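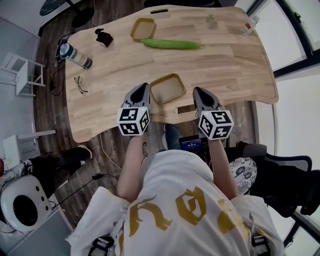

Chapter 6
Gathering Examples

After working through this chapter you should be able to:
describe the parts of a demonstration and what each one contributes to training
write a task sheet that two different people would follow in the same way
plan variation across a set of demonstrations
decide which recordings to keep and which to set aside

6.1 Where examples come from

In Chapter 5 we took the training set as given. A folder of recordings was already there, each one had a label, and our only concern was how to fit a model to them. In practice the folder has to be filled by somebody, and the way it is filled sets a limit on everything that follows. A model trained on careless examples will copy the carelessness.

This chapter deals with examples of handling: picking things up, moving them and putting them down. We call one complete attempt at a task a demonstration. It starts when the hand leaves its rest position and ends when it comes back. Between those two moments we record the camera images, the position of the hand and the opening of the fingers, all against the same clock.

There are three common ways to produce a demonstration. A person can push a robot arm through the movement by hand. A person can drive the arm from a distance with a second set of controls. Or a person can do the job without any arm at all, holding a gripper of the same shape as the one the robot will later use. The third way is the subject of most of this chapter. It is quick to set up and can be carried out at an ordinary desk.

The cost of the third way is that the position of the gripper isn't known from motors and joints, as it would be with an arm. It has to be worked out from what cameras see. Printed square markers of known size are often fixed to the equipment for this purpose (see Section 6.4). If a sleeve or a wrist hides a marker for too long, that stretch of the recording may be of no use.

6.2 What the gripper camera sees

A camera mounted on the gripper moves with the hand. It has a very wide lens, so that the fingers and a large part of the room fit into one image. Straight edges near the rim come out bent, and upright objects seem to lean. 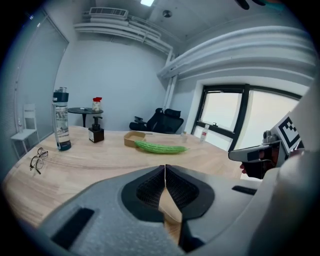 Figure 6.1 View from the camera on a hand-held gripper. The two fingers are at the bottom centre, with a long green vegetable and a shallow square tray on the table beyond them.

Look at how much of Figure 6.1 has no bearing on the object to be handled. The window, the chairs and the ceiling take up a good share of the image. During training the model is not told that these things don't matter. If every demonstration is recorded facing the same window, the model may come to depend on the window, and it may fail when the table is turned round. Section 6.5 returns to this under the heading of false cues.

Other items on the table need the same thought. Bottles and glasses make a table more like the ones people live with, and a robot that has only ever met a bare surface will do badly on a full one. They should be moved between demonstrations so that no single layout is learned by heart.

6.3 The Presitz set

We will use one collection as a running case. It was gathered by a small team under Mwajuma Barasa at Stekton, using the Plurier recording software, and is known as the Presitz set. The first round ran through May and produced 1,021 demonstrations of simple table tasks.

The task sheet for that round said only "put the vegetable in the tray". Some people used one hand and some used both. Some lifted the vegetable by its middle, others by one end, and a few slid the tray towards it instead. All of these meet the wording. When the team reviewed the round they kept 571 demonstrations and set the rest aside, mostly for unclear starts and hidden markers.

Barasa's team then rewrote the sheet. The new version named the hand to be used, the starting position of both grippers, and the moment at which the recording should be stopped. A trial round of 160 demonstrations followed, of which 143 were kept.

Exercise 6.1
Write a task sheet for placing a long vegetable in a shallow tray with two grippers. Give it to a classmate without further explanation and note every point at which they do something you did not expect. Revise the sheet and repeat with a different classmate.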